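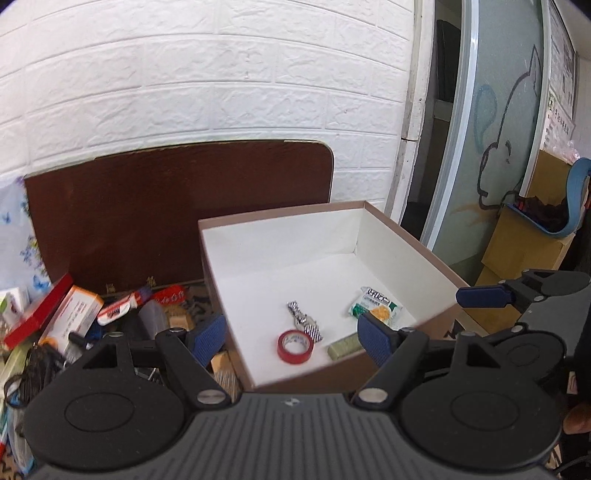 3.2 Sorting of small household items

The second part of the study concerned the containers in which small items collect in a home when they have no fixed storage place. We call these catch-all boxes. A catch-all box was defined as any open container without internal dividers, kept within reach of a seated or standing adult, whose contents belong to more than one category of use. Toolboxes, sewing kits and medicine boxes were excluded even when foreign items were found in them.

Households in Brendau and Bestivov supplied 61 boxes, holding 765 items in total. Each item was assigned to one of 13 categories, following the scheme of Kalinowski with two changes. Food in sealed single portions was separated from other consumables, and watches were grouped with their bands and spare links under "worn items." Adhesive tape was coded as a repair supply whatever its color or width. Items that neither coder could identify were entered as residual and kept in the totals.

Figure 3. Open box with a brown exterior and white interior, holding four items: a metal link watch band, a roll of red adhesive tape, a snack packet, and a small pale green block.

The contents in Figure 3 show the main coding difficulty. The band, the tape and the packet can each be placed without discussion. The block has the form of an eraser or a bar of soap, and these belong to different categories (writing supplies and personal care). Cases of this kind were first coded by form alone by both coders separately. Where the codes differed, the item was entered as residual. We did not ask householders to settle such cases, as their answers were found in the pilot to depend on what else was in the box at the time.

Position was recorded on a coarse scale only: floor of the box, against a wall, or on top of another item. The packet in Figure 3 was coded as against a wall and the tape as floor. Finer measurement was tried with the Forsberg grid but abandoned, because light items moved whenever a box was carried.

Removal order was treated separately. Participants were asked to empty the box and place each item where they thought it should be kept. Items with an obvious destination outside the room, food in particular, were expected to leave first. Medve reports the opposite order for desk drawers in the Plandau survey, but drawers are emptied from the front and the two procedures are not directly comparable. The order was written down by item number, and items returned to the box were marked as retained.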